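How a Robot Learns From Examples

Ages 9 to 11

A computer program is a list of instructions. Some robots work entirely from such a list. A robot in a car factory may be told to move its arm to one exact point, close its fingers, and move to another exact point. It does this well as long as every part is always in the same place.

A home or a classroom is different. A cup may be on the left today and on the right tomorrow. Writing an instruction for every possible place would take too long, so engineers use another method. They show the robot many examples and let a program find the pattern in them. A program of this kind is called a learning system.

What is an example?

An example is a record of a job being done once, from start to finish. It has two parts. The first part is what could be seen, which is stored as video. The second part is what the hands did: where they moved, how they turned, and when the fingers opened or closed. The two parts are matched in time. For each moment of video, the system can look up the movement that went with it.

One example is called a demonstration. Each one is short. At Florow, where this page was written, most of them last under a minute.

Who does the job?

A person does. The robot does not need to be in the room. Instead, the person holds a gripper in each hand. A gripper is a tool with two fingers that open and close, like the end of a robot's arm. If people used their bare hands, the record would show five fingers and a thumb joint that the robot does not have - and the robot could not copy that directly.

Using grippers is slower than using your hands. Meenakshi Dwivedi, who trains new people at Florow, asks them to practise for 60 minutes before anything is recorded.

Why pens?

Pens are thin, light and easy to drop. To put one in a pot, you must pick it up, turn it so that it points the right way, and let go at the right time. These are small steps, but each can go wrong.
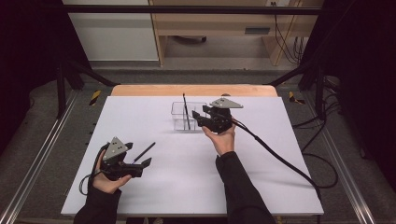
After each demonstration the objects are put back in new places. This is important. If the pen always began in the same spot, the system might learn the spot and ignore the pen. It would then fail as soon as somebody moved it.

Checking the examples

Not every demonstration is kept. Živko Perić watches the videos and removes any in which the view was blocked or the recording stopped early. Some mistakes are kept on purpose. If a person drops a pen and picks it up again, the system can learn how to recover.

Words to know

Demonstration: one recorded example of a job.
Gripper: a tool with fingers for holding things.
Learning system: a program that finds patterns in examples.
Data: information that has been collected and stored.

Try it yourself

Pick up a pencil using two rulers as fingers, and put it in a mug. Ask a friend to write down each movement you make. Move the mug and do it again. Which movements changed, and which stayed the same?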